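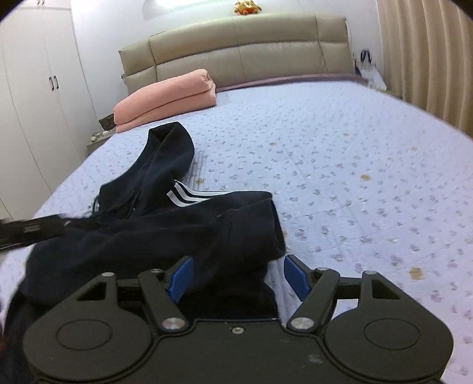
6/1/26

The hoodie results are in. In May I recorded 700 folding demos with the hand-held grippers and trained the Trikudley policy on them twice, once with everything and once with the slow demos removed.

With everything, it folded 17 garments out of 73. With the slow ones cut, it got 20 out of 73. I had expected a bigger gap. Three extra folds could easily be luck, so I'm not claiming much.

Most failures came at the sleeves. The policy closes the fingers too early and grabs only the top layer, then the sleeve slides back when the arm lifts. Hoods gave less trouble than I thought they would.

Next I'll keep the full set and add demos that start from a bad sleeve grasp.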